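The Lemon Bag

1.

Honeylyn Panganiban owed her uncle 3000 pesos and had 178 of them. She worked it out twice on the bus to Pasora, on the back of a receipt, and it came out the same.

Her uncle Teodoro met her at the stop. He did not mention the money. He asked if she had eaten, and she said yes, and he took her to eat anyway.

At the house he had cleared the good table for her to study on. He put down a bag of calamansi from the tree and told her to take them back to the city.

"I can't carry all that," she said.

"Then carry some."

She tipped them into a bowl, picked out the best ones and left the bag where it was.

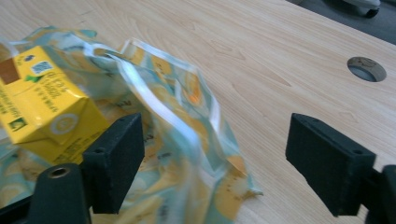
2.

In January he called. The roof had gone in the wind and he needed a hand, not cash. Honeylyn asked Precious Galang to cover her shifts and was on the bus by noon.

They worked for 5 days. Jerome Javier from next door held the ladder and talked about his knees. On the last evening she gave her uncle an envelope.

He counted it at the table, slowly, and gave her back the bus fare.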